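Poscombe Allotments and Growing Project
Progress report to the Drirlow Fund, second quarter

Summary
The project is on schedule and slightly under budget. The main delay is the water supply to the lower plots, covered under item 3.

1. Plots
All the plots on the upper field are let. On the lower field we have four still to clear, mostly bramble and old carpet. The waiting list was closed in October and will reopen once the lower field has water.

2. Growing sessions
The Thursday sessions ran for eight weeks. Total attendance was 339, counting repeat visits. Sowing and pruning filled up quickest. The composting session was poorly attended and we will move it to spring, when people have something to put in a heap. Tuva Engström has taken over bookings from Janka Jurčo.

3. Water
The trench from the Flakville Road main was dug as far as the hedge, where we met a drain that was not on the plans. Stojanović, our contractor, has quoted for going under it. The extra cost is £1000 and can be met from contingency. Until it is done, tenants on the lower field are carrying water from the upper tap, and two have asked for a rent reduction. We propose to agree to both.

4. Tools and seed
The shared tool store is in use. Two forks and a hoe have not come back. Seed was bought in bulk and split between tenants, and the beans ran short.

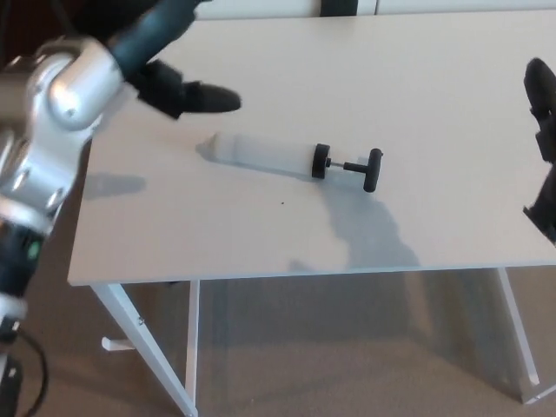 Wilma Hermans asked that the next seed order be placed before Christmas, as the early potatoes she wanted had sold out by the time ours went in. We have agreed to this and will collect orders at the November meeting.

5. Next quarter
Finish the trench, fit two standpipes, clear the remaining plots. We would like to claim the third instalment once the standpipes are signed off.

Ruben Lambrechts
Project lead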